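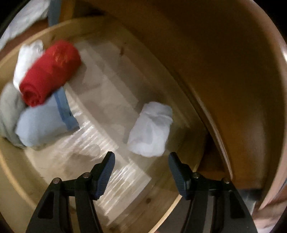
Juwita Wibisono has sorted and packed clothes at Brunden for most of her working life. The firm takes in garments from hotels and private customers, cleans them, folds or rolls them and sends them back boxed. In October it began bringing in automation from a supplier called Oltero, and the packing room was the last part of the building to be changed.

"The washing side went first and that was easy," she said. "You load it, it runs, you go and do something else. Packing is different. You've got a sock and a shirt and a towel, and they all want picking up differently."

There are 16 people on the packing floor, the same number as before. What they do has shifted. Wibisono used to fill boxes all day. Now she spends her mornings teaching the job, using a hand-held gripper with two fingers to move rolled clothes between drawers and boxes while the movements are recorded. The recordings go to Oltero, which uses them to train the arms.

"First week my wrist was sore by dinner time," she said. "You can't just grab. You have to come in straight, open wide, close, lift. If I rush it they send it back and I do it again."

The target for each type of item is 1000 good recordings. Socks took the longest, she said, and anything rolled tight was quicker.
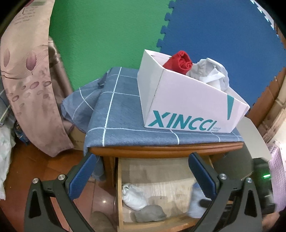

Her supervisor, Gilang Nasution, draws up the rota. He said the hardest part had been deciding who did the recording work, which pays slightly more per hour. In the end everyone who wanted it got 24 hours of training and then took turns.

"Some people tried it and went back to the tables," he said. "Mawar lasted until the Tuesday. She likes to talk while she works and you have to concentrate for this. That's fine, we still need the tables."

Mawar Hutapea did not disagree. "I'm quicker with my hands," she said. "I can do a box while they're lining the thing up. I know it'll get faster. I'd like them to tell us what happens when it does."

Nasution said the firm had promised no job losses while the contract with Oltero runs, and that he had asked for the same promise in writing for the period after it. He had not had a reply when we spoke. Ilham Ngui, who manages the site, said the matter was being discussed and that he expected the arms to take the heavy and repetitive orders first.

Wibisono has noticed smaller changes too. People fold more carefully because a loose roll is harder to pick up. The radio is off in the recording area. Breaks are fixed, where before you stopped when a trolley was finished.

"I miss that a bit," she said. "But my back's better. I used to be bent over those boxes all afternoon."

Asked whether she minded teaching a machine to do her own job, she thought about it for a while. "It's doing the part I was bored of," she said. "Checking stains, matching things up, ringing a customer about a lost button, I can't see it doing that yet. Ask me again when the arms are on the night shift."

The night shift is due to start with them after the holidays.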